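## 4.3 Practice Session: Picking Up Small Items

This section applies to the Corau two-hand gripper kit. Complete section 4.2 (finger alignment) before proceeding.

1. Place an open box on a level surface. A bed, bench or table is acceptable, provided the box does not slide when nudged.
2. Put small household items in the box. Bottle caps and small cartons are suitable. Do not use glass.
3. Hold one gripper in each hand, with the screw heads on the linkage arms facing you.
4. Start a new recording and wait 3 seconds before moving either gripper.
5. Bring the first gripper over the item with the fingers open. Lower it until the ribbed pads sit on either side of the item.

**Note:** Keep the second gripper within view, to one side of the box. It should not cover the item being picked up.

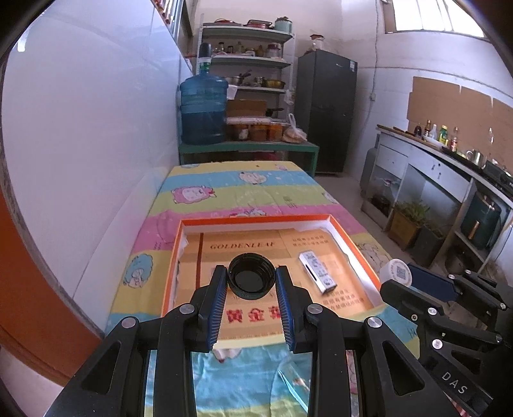
*Figure 4-3. Gripper fingers positioned around an upturned bottle cap, with the second gripper at right.*

6. Close the fingers slowly until both pads make contact. Lift the item clear of the box rim, hold it level, then return it to the box.
7. Repeat with the other hand. A complete session consists of 30 recordings.
8. Stop recording and save the session under the operator's name.

**Caution:** Do not force the fingers past their closed position. Linkage damage caused in this way is not covered by the Flestum service plan.

**Caution:** Keep hair, cords and loose sleeves away from the linkage arms.

**Note:** Pads may be cleaned with a damp cloth - never with solvent. Replacement pads are listed in the parts catalogue under item 174.

If a recording fails to save, note the colour of the status light and contact Ntombi Venter at the Lostudham service centre. Requests for additional operator licences should be directed to Hakim Osman.

Section last revised Dec 19, 2019.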